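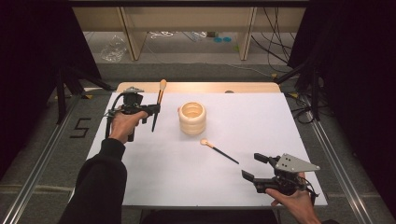

## 2. Method

The household storage survey ran in January and covered small cosmetic and stationery items kept on open surfaces. Rangi Henare wrote the survey form and Idrisa Mabula handled data entry. We sent 500 forms to residents of the Vesero and Broltero student buildings. Each form asked where an item was kept, how often it was used and whether its holder had a lid. Partly completed forms were kept if the first two sections were filled in.

Responses were coded by holder type: open cup, drawer, zip bag, tray or none. An item stored in more than one place was coded by the place named first.

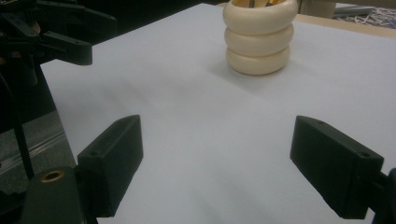 *Figure 2. Ribbed cream cup, coded as "open cup".*

## 3. Results

The cleaned data set held 1,328 item entries. Open cups were the most common holder for items used daily, and zip bags for items used less than once a month. Colour was recorded but not analysed – the answers were too inconsistent to group.

Five entries listed a holder that didn't fit any code. These were left out of the tables but are given in Appendix B.

## 4. Limits

Both buildings house mostly first-year students, so the results shouldn't be applied to family homes. The form also failed to define "daily", and some respondents wrote "weekdays" beside the box. We coded those answers as daily. A revised form is in Appendix C.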